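Comparing two grippers before I buy even one

Posted June 22, 2025
Filed under: robots, simulation, slow projects

In April I wrote that I would choose a gripper for my small arm before the summer. The summer is here and I have not chosen. But I have now done a comparison in simulation, and I want to write down what I learned while I still remember the details.

The two candidates are the Jadwood parallel gripper and the Vlachou two-finger model with the linkage. The Jadwood has fingers that slide on a rail, so the tips always stay at the same distance from the wrist. The Vlachou moves its fingers with a linkage, and the tips travel on a small arc when it closes. On paper this is a small difference. In my tests it was the main difference.

I run everything in Mivstead, which is the simulator I already used for the arm. It is not the fastest one, but the contact settings are in one file and I can understand them. The controller is Mullo, the same version I have on the real arm, so at least the commands and the timing are the same in both places. For every trial the arm starts from a home position, goes to a point before the object, closes, pulls back, and holds for two seconds. If the object slips during the hold, I count it as a failure.

I let it run for several nights and collected 2,768 trials, divided equally between the two grippers. The objects were simple shapes: blocks, short cylinders, thin plates and a few rings with a raised edge. I changed the approach angle and the friction, and I left the lighting alone.

The camera is mounted on the wrist and looks out between the fingers. I spent more time on this camera than on the grippers. When it is too close, the fingers hide the object exactly when you need to see it. When it is too far back, the housing becomes so long that the arm hits its own base in the low poses. I finished with a tilt of 26 degrees, and I am almost satisfied with it.

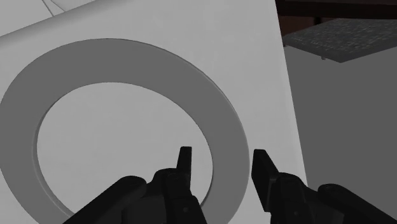 Do you need the wrist camera if you already have a fixed one over the table?

For picking single objects from an open table, the fixed camera was enough for me. The wrist camera became useful when I asked the arm to reach toward something vertical, because then the arm itself blocks the fixed view.

Now the results. On blocks the two grippers were the same for any practical purpose. On thin plates lying flat the Jadwood was clearly better. With the Vlachou, the tips go a little forward when they close, so they push into the table and the whole arm bends up. I tried to correct this in Mullo with a small retreat of the wrist during closing. It helped, but the correction depends on the width of the object, and I don't always know the width.

On cylinders it was the opposite. The Vlachou holds them better, I think because its fingertips have a bit of play and settle against the curve. The Jadwood lost 37 cylinders in the hold phase, most of them in the low friction runs.

One mistake I should confess. My first set of 135 trials had the wrong mass for the Vlachou fingers. I had copied the value from the Jadwood file and forgot to change it. I threw these trials away and they are not in the total. If you compare two models, please check the masses first - it takes five minutes and I lost two evenings.

What I still don't trust is the friction. In Mivstead the rubber pads are one number, and a real pad gets dusty and changes from one week to the next. So I don't want to say which gripper is better in general.

For my own use I am leaning to the Jadwood, because I pick flat things more often than round ones. Before I order it I want to repeat the cylinder runs with longer pads, and also measure how much the cable pulls at the wrist, which I have ignored completely until now.

If somebody has used the Vlachou with Mullo on a real arm, please write in the comments how you solved the forward motion of the tips.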